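[sim-grippers] Re: Parallel jaw on thin upright objects, controller settings

From: Siobhán Lynch
To: sim-grippers list
Date: Nov 28, 2025

Kieran Kinsella wrote:

> We are trying to choose between the two finger models for the
> dual-arm setup and I would like to hear from anyone who has run
> both on narrow objects. Our cups and boxes are fine with either
> one. The trouble starts with anything that has a thin shaft. The
> short fingers close on it, the arm lifts, and then the object
> turns in the grip until it hangs at an angle. The long fingers
> hold the angle better but they bump the table on the way in.
>
> Two questions. Is this a finger problem or a controller problem?
> And does anyone trust the head camera view for judging whether
> the grasp is straight? Ours is tilted so far that I can't tell
> by looking.
>
> Kieran

Hi Kieran,

I ran both finger models in August and went back to it this month when we moved to the new release of the Jisell controller. My answer to your first question is that it is mostly the controller, with one exception that I will get to.

Our test is simple. The robot stands in a furnished room with a small white table in front of it. The right arm picks a narrow object off the table, raises it, and holds it upright until the end of the episode. The left arm does nothing except keep its gripper open. An episode passes if the object is still within the angle limit at the end. We ran 252 episodes in total, split evenly between the short and long fingers, with the same starting poses for both.

With the old controller settings, 74 episodes failed. Most of those were the turning you describe. When I plotted finger force against time, the force was dropping right after the lift began. The controller was switching from its closing gain to its holding gain too early, while the arm was still speeding up. On a box you would never notice. On a thin shaft there is very little contact area, so a short dip is enough to let it rotate.

I changed two things. I delayed the switch to the holding gain until the wrist had stopped moving, and I lowered the arm acceleration for the first part of the lift. I left friction alone. It is tempting to turn friction up until everything sticks, but then the results tell you nothing about the real fingers. After those changes the same set of episodes gave 14 failures.

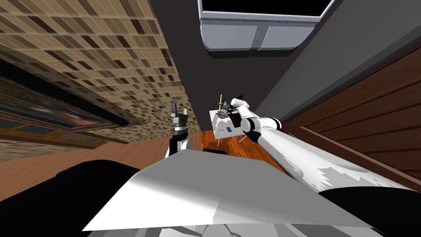
Head camera view during a hold, object upright in the right gripper, left gripper open.

The object in that run is the one that gave us the most trouble. The shaft is slender and the wider part is around the middle, so small differences in where the fingers land make a large difference to the result. If the fingers close partly on the wide section and partly on the shaft, you only get contact at one spot and it pivots. That is the exception I mentioned. No gain setting fixed it. What helped was moving the grasp target along the shaft so both fingers meet the same section. If your grasp planner picks the center of the bounding box, check that first, as ours did and it was wrong for this shape.

On short against long fingers, I would stay with the short ones. After the controller fix I could not find a difference in holding that I would want to defend. We saw the same table contact you did with the long ones, mostly when the approach came in low. You can raise the approach path, but then you are reaching down from higher up and the forearm gets in the way of the camera.

As for the head camera, I don't trust it for angle either. The view is rotated so the walls and the floor all run on steep diagonals, and there is nothing in it your eye can use as a vertical. I do use it to check that the object is in the gripper at all and that the other arm is staying out of the way. For the angle itself I read the object pose from the simulator, in the world frame, and log it at every step. Clodagh Keogh suggested rotating the images before review. I tried it and it makes them easier to look at, but the robot's chest and shoulders still take up the lower half, so there isn't much more to learn from them.

A wrist camera may be better. Serpil Dağdelen has one working on the Himatel gripper model and said she would post her mount offsets to the list. I have not tried them yet.

If you want to repeat our test, these are the settings that matter:

Switch to holding gain: after the wrist stops, not on first contact
Lift acceleration: half the default until clear of the table
Grasp target: set by hand on the shaft for narrow objects
Friction: default
Camera: head view for checking only, pose from the simulator for scoring

I have not run any of this on hardware. Liam Nic Aodha has time on the Foruvance arm next month and will try the same gain change there. If your logs show the force dip at the start of the lift, please send me a couple of them, ideally one for each finger model, and say which controller release you are on.

Siobhán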